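Clear the Kitchen Table

By Nokuthula Fourie
October 23, 2022

76 shares | 14 comments

I think every household should have one table that gets cleared every night. I mean fully cleared, down to the bare top, with the mail and the chargers and the school forms moved somewhere else. My family has done this for three years now, which comes to 1,095 nights, and I'd like to argue for it.

We started after we moved to Medina. The old house had a dining room, and the dining room table was where things went to be forgotten. The new place has a kitchen and no dining room, so the one table had to do everything. By the first February we were eating dinner on the couch. There was a sewing machine at one end of the table and a tax return at the other, and I had stopped seeing either of them.

People who write about housekeeping usually go after drawers and closets. I don't care much about closets. You can close the door on a closet. A table stands in the middle of the room and you walk past it all day.

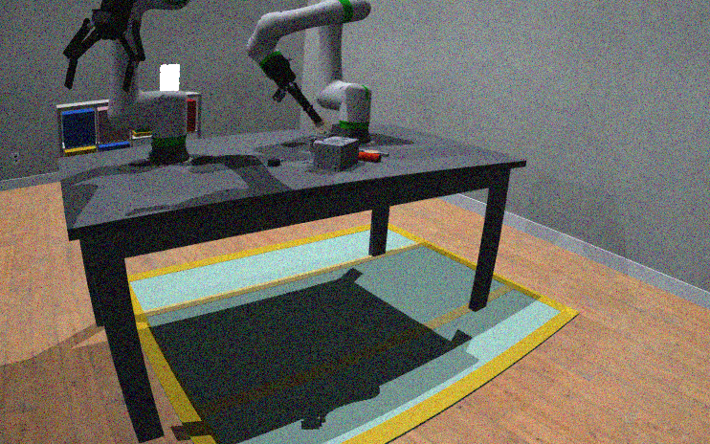
A plain gray table on square legs.

The usual objection is that a table is for use, and that a family with children will always have something half finished on it. A neighbor told me she had a 200-piece puzzle out for most of a month and saw no harm in it. I agree that the puzzle did no harm. But her family ate at the counter in shifts that month, and she mentioned that too, a little later in the same conversation.

Our answer to half-finished work is a tray. We have two, both from Wasura, the hardware store on Planden Road. A puzzle goes on a tray, the tray goes on top of the bookcase, and it comes back down after dinner. It takes less than a minute. My son complained about it for a week or so and then started doing it himself.

There is a stronger objection, and I don't have a full answer to it. Somebody has to do the clearing, and in most homes that somebody is the mother. If the rule just adds a chore to her evening, it's a bad rule. In our house the last person to sit down does the clearing, whoever that is. This works most nights. On the nights it doesn't, I do it, and I am not always pleasant about it.

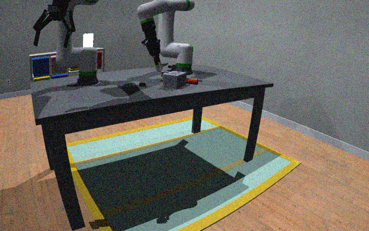
What if the table is also your desk?
Then the workday needs a fixed end. Pick a time, put the laptop and papers in one box, and set the box on a chair in another room.

I worked from that table myself for a year and a half, so I know how hard the box can be. Some evenings I wanted to leave everything out and pick it up in the morning. When I did, I picked it up at nine o'clock that night instead, and so did my husband.

You don't need a good table for any of this. Ours is secondhand and has a burn mark from a saucepan. The size matters more than the looks. If it is too small, the serving dishes end up on the stove and everyone gets up twice during the meal. If it is too big, one end turns back into storage - my sister has this problem and has more or less given up on the far half. 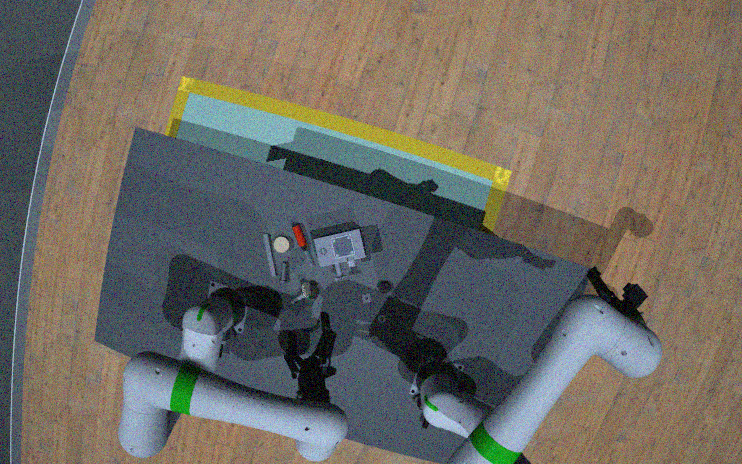

A large table set at an angle on a light brown wooden floor.

I'm not claiming that a bare table makes a family happier. We argue at ours as much as we ever did. What I can say is that we sit down at it, all of us, most nights of the week, and we didn't before. My daughter does her reading there in the morning with a bowl of cereal, and she doesn't have to push anything aside to do it.

If you want to try it, start tonight and don't sort anything. Put it all in a laundry basket and deal with the basket on the weekend. We still have a basket like that in the hall, and I need to go through it.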